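### 3.2 Crumpled cloth on a wooden tabletop

The household objects we enjoyed studying most were the ones with no fixed shape. A mug looks like a mug whichever way it is turned, but a cloth can be dropped 30 times and never land the same way twice. This section looks at plain white cloth on a wood-grain table, a pairing found in countless kitchens and a wonderful place to study how fabric folds, bunches and shades itself.

We chose white on purpose. With no print or stripe to follow, all the information about shape has to come from the outline and from soft gray shading along the creases. That sounds like very little, and we were delighted by how much it gives. A shallow crease leaves a thin, faint line. A thicker roll of fabric throws a wider shadow and has a rounded edge, and even an untrained eye reads it as standing higher than the flat parts around it.

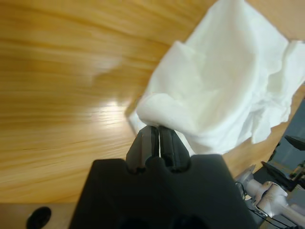 **Figure 3.** White cloth on a wooden table, from two views. First view: a rolled lip curls over near the lower left of the cloth, close to a patch of glare on the wood.

The table matters as much as the fabric. Varnished wood reflects light, and a bright reflection can come very close to the tone of a white cloth. Where the two meet, the edge of the cloth becomes hard to trace, and a person marking the outline by hand has to decide where fabric stops and shine begins. Miroslava Dmytriv, who led the outline marking, kept a separate label for these stretches – "soft edge" – and we kept it in the final scheme. Forcing a sharp line there would have thrown away something true about how cloth looks on a shiny surface.

Wood grain, on the other hand, turned into a friend. Long orange and tan streaks stop cleanly where the fabric covers them, so a broken streak is often the best clue to a border that is otherwise pale and vague. The Drelus labeling guide, which we used as our starting point, treats the background as something to ignore. We asked our markers to use it.

Each cloth was described with 3 kinds of region:

- **flat**, where the fabric is spread out and creases are faint;
- **fold**, where one part of the cloth lies over another;
- **bunch**, where the fabric gathers into a raised lump and no single fold line can be drawn.

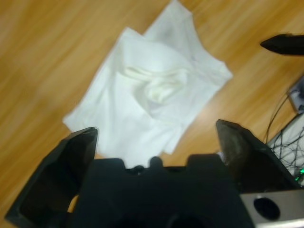
**Figure 3 (continued).** Second view: a raised, bunched fold forms a loose lump near the middle of the cloth, with brighter, flatter areas around it.

The line between fold and bunch caused the liveliest talks of the whole project. Our 2 markers agreed easily on flat regions and argued happily over the rest, often about a lump that one of them saw as a single thick fold. We settled on a simple test. If a marker could follow the edge of the upper layer with a fingertip on the screen from one end to the other, it was a fold. If the edge vanished into creases partway along, it was a bunch. Cases that still felt uncertain were set aside and looked at again on Friday with fresh eyes.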